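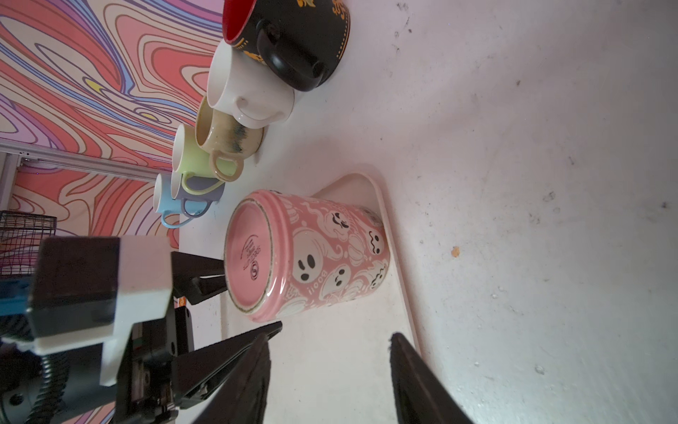

Runley Evening School — Household Skills, Level 2
Handout 4: Mugs, canisters and trays
Revised 01/10/2018

In the last unit we worked on plates and bowls. In this unit we look at the pieces which have handles, or which stand tall and fall easily. Please read the pages before class and bring one mug from your home.

1. Words we will use

Foot: the ring or flat part on which the piece stands.
Lip: the edge where you drink. On a tray, the raised edge is also called a lip.
Body: everything between the foot and the lip.
Glaze: the glass layer on the clay. It can be one color, speckled, or with a drip of second color.
Maker's mark: stamp or text on the base. It can give the name of the maker and sometimes the advice for washing.

2. Mugs in a row

A row against the wall uses the back of the table, which is often wasted. Leave the front free for work. If the mugs are many and the table is short, you may stagger them, so that each one stands a little to the side of its neighbor. Handles should point to the same general direction, toward the person who will take them. Take the end mug first. When you pull from the middle, the handles can catch each other, and this is how most chips are made.

Plain mugs and decorated mugs may stand together. Only be careful with painted gold, which scratches easily. I prefer such a mug at the end of the row, where it has a neighbor on one side only.

3. Canisters

A canister without its lid should not be left near the edge of a table. It is round, so when it lies on the side it can roll. A tray with a raised lip will stop it, and for this reason we use trays in all exercises of this unit.

Seasonal canisters (ghosts, pumpkins, snowmen) are used some weeks and then stored until the next year. Before storing:
— wash by hand, unless the mark on the base says otherwise
— dry one full night with the opening free
— wrap the lid separately
— write the content on the box, on the side and not on the top

Students ask me every year if the Halloween pieces may stay out until April. They may. It is a question of taste and of space.

4. Exercise in pairs

One student lays a canister on the tray. The other reads the base aloud, then stands the piece up with two hands, one on the body and one under the foot. Change roles. After this, put six mugs back in a row and compare with the pair beside you.

For homework, read page 127 in the Ovden workbook and answer questions 2 and 12 in full sentences.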